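How Many People Does This Serve? Portion sizes in community cookbooks
Project report, Wed 11 April
Supervisor: Grażyna Dudek

Where this started

My grandmother's church cookbook has a potato casserole in it that says "serves 6." I made it last fall for four roommates and we ate it for three days. So either people used to be a lot hungrier, or "serves 6" meant something different to the woman who wrote it down, and I wanted to find out which.

My first plan was to do all of American home cooking, which Ms. Dudek talked me out of in a single meeting (thank you!). She suggested community cookbooks, the spiral-bound kind that churches, garden clubs and fire halls put together to raise money. They're cheap, there are tons of them, and the recipes come from regular people who cooked this stuff at home.

What I looked at

I ended up with 54 cookbooks. Most came from the Dravska Collection in the library basement, and the rest came from my family, my partner Hanna Chmielewska's family, and a very good yard sale. From those we typed up 1,118 recipes, skipping drinks, jams, and anything without amounts. (There was a stew that just said "meat, enough." I loved it, but I couldn't use it.)

For each recipe we wrote down the year of the book, the type of dish, how many people it said it served, and the total weight of the main ingredients. Cups and spoons were easy to convert. Cans were awful. A "large can" of tomatoes is a different size depending on the decade, and sometimes depending on the brand, so we made a little table of can sizes from old grocery ads and stuck to that. "One package" got the same treatment.

Hanna did most of the casseroles and I did most of the desserts. At the end we swapped a stack and redid each other's work to see if our numbers matched. They mostly did. Where they didn't, it was almost always cheese, because she was packing the cup in her head and I wasn't. We went back and fixed all the cheese – that was a long weekend.

What the recipes say

The first surprise was how many recipes don't say anything. In the older books, a serving number is pretty rare outside of main dishes. Cakes hardly ever have one. You get a pan size and that's it, and I guess you were supposed to look at the pan and know how many people you had coming over.

The second surprise was that main dishes didn't grow steadily over time the way I expected. I went in thinking I'd get a nice line going up, like you see in articles about restaurant portions. What I got was a mess. The size of one serving jumps all over the place inside a single book, so two chicken and rice recipes on facing pages can both say "serves 8" when one has double the rice of the other.

Desserts behaved better. Cookies got bigger, at least going by the "makes 4 dozen" lines, where the same amount of dough turns into fewer cookies in the newer books. I checked this on a basic oatmeal cookie that shows up in many of the books under different names, and it held up there too.

Salads with gelatin in them I put in their own category. I don't know what they are.

Asking people

Numbers only got us so far, so I talked to two people who had recipes in the books. Wanda Nowicki sent in a noodle bake and a coffee cake to her parish book when she was newly married. I asked how she decided on "serves 10" for the noodles and she laughed at me. She said it was a supper dish, so she figured it would be on a table with five other things, and everybody would take one spoonful.

That changed the whole project for me. If a casserole is going to a potluck, a serving is a spoonful. If it's dinner at home, it's a plateful. The books never tell you which one the cook had in mind.

Witold Kaczmarczyk, who helped edit a fire hall cookbook, told me something similar from the other side. The form they handed out had a blank for servings, and when people left it empty the editors filled it in themselves by looking at the pan size. So part of my data is really his best guess over coffee!

Serving dishes

I wish I'd started on this part sooner. A few of the books have notes on setting out a buffet, and they talk about the dish almost as much as the food. Meat goes on an oval plate, with the slices overlapping down the long side. Cold cuts and cheese get the same shape. A long plate lets people reach in from both sides, and it makes a modest amount of ham look like plenty. One writer likes a dark plate for pale food, like turkey or deviled eggs, especially on a light table. I'd like to do a second project just on this, weighing what fits on different shapes.
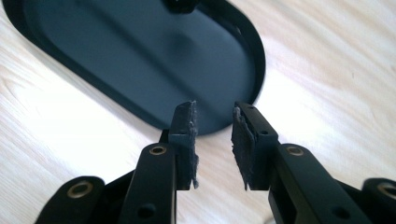

What I'd do differently

I'd add a column for potluck or family dinner from day one, even if it was blank half the time. I'd also interview people first and type second. And I would pick one can size chart and never look at another.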